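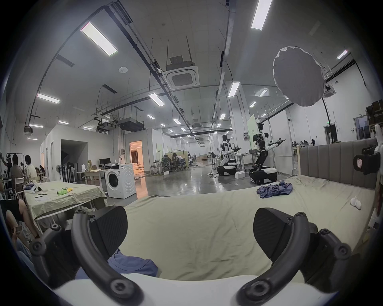
E. Kocabaş

October, bedroom and laundry corner, Fumotgate floor. Entry opened 16:00.

Bed is made up with the beige sheet, no duvet. Garments out for the folding trial: blue-purple shirt, a second blue piece, one small white cloth. All three left crumpled on purpose – the start state should look like something dropped there at the end of a day.

Sheet slips on the Atby mattress cover. Pulling a shirt flat drags the sheet with it, and after a few folds there is a ridge under the work area. Tried tucking the sides deeper. Better, but the head end still lifts. Next option is a fitted sheet in the same color, or 2 clips under the mattress.

Shirt order, for whoever continues: flatten, sleeves in, sides to the middle, hem to collar. Sleeves are the slow part. The white cloth takes 4 moves at most and is hardly worth a separate line in the log, but keep it for comparison.

Laundry side: washing machine stays beside the long table. The table is being used as a shelf again (green bottle, white box, assorted small items). Needs a clear stretch at the machine end before we can sort there.

Skurix sheet template has room for 16 garments per page. Left the fabric column blank for the blue piece – care label is missing. Do not guess it.

To do:
check headboard channels for lint, vertical stitching collects it
wash the beige sheet, cool cycle
move folded stack to the garment rack side, off the bed
ask for a spare table cloth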